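Jundus open day: anyone else go?
Forum: Robots & Automation > Shows, tours and open days

gumboot_logic
Went to the Jundus open day at the Grindlow site in August. Free sausage, free lanyard, and a robot that does laundry, in the sense that my teenager does laundry. It gets hold of it and then there's a long period of reflection.

Queue for the folding demo was out past the roller door. Worth it? Sort of. Happy to be told I'm a grump.

torque_wench
You're a grump. I was in the 4 pm group and thought it was the best thing there. Picking one layer of cloth out of a heap is a rotten problem. Cloth has no shape until you grab it, and then it has the wrong one.

gumboot_logic
Our group got seven minutes and one tea towel. I can do a tea towel in my sleep and nobody's ever given me a lanyard for it.

PalletJackal
The Trelturix palletiser in the next bay was the real show. Does 1528 cartons a shift according to the sign, and never once stopped to think about its feelings. If I'm spending the boss's money I know which one I'm colouring in on the order form.

torque_wench
A carton is a cube, mate. It wants to be picked up.

Didenko_fan_3
Did anyone ask about the fingertips? I asked if they were the Didenko pads and got "commercially sensitive", followed by a brochure.

torque_wench
They wouldn't tell me either, but they were letting people save stills off the wrist camera screen. Plain black pads, narrower on the left as you look at it, and very little between them except cloth. For gumboot's benefit, note the neat little peak in the green stuff.
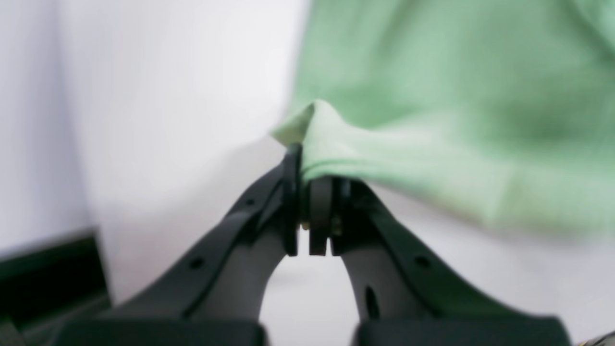 Re: Jundus open day: anyone else go?

gumboot_logic
Fine, that's a tidier pinch than I manage on a fitted sheet. I still say holding it is the easy half. Ring me when it does the folding and puts it in the right cupboard.

PalletJackal
Or when it does socks.

Didenko_fan_3
Can't settle the pads from that. The ones on our bench at work are grey and we've never had them on anything floppier than a gasket — might try a rag tomorrow.

torque_wench
Do, and post how you go. Start with something thick. We tried a hanky once and gave up by smoko.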